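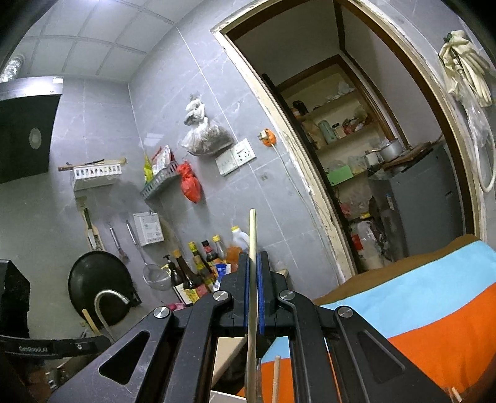
Soup lunches are back on at the Valente community rooms, and anyone who has missed them over the past two years will be glad to hear that the kitchen has had a thorough going-over first. Lurdes Correia, who has run the cooking there for longer than she cares to say, wanted everything used at the hob to be up on the wall and within reach, and so it is — the white slotted basket has the long utensils lying across the top, more long-handled things hang below it, and the wire skimmer has its own place further along against the grey tiles. "I spent years with my head in a drawer while the onions caught," she told us, laughing, "and I am not doing it again at my age!"

The work was paid for by a summer raffle and a very well attended cake morning, which between them brought in £2,181, and there is a little left over for bowls. Joaquim Marinho did most of the sorting with his neighbour Hjørdis Bakke, and the pair of them went through every cupboard, shelf and biscuit tin in the place.
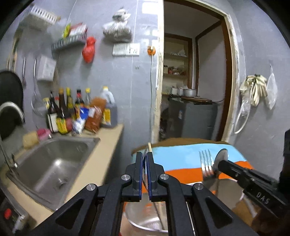 They kept whatever was sound and gave the rest to the Belulska jumble sale, where a fish kettle is said to have caused quite a stir. Hjørdis has also asked that cooks put sauces back with their caps wiped, and that sponges are left at the sink and not carried off to the hall, where they have a way of disappearing behind the piano.

The first lunch will be bean and cabbage soup with bread, and there are 22 places at each sitting, so do put your name down early if you have a favourite table. Laurinda Quintela is keeping the list at the front desk, and she would also be very pleased to hear from anybody who can peel potatoes.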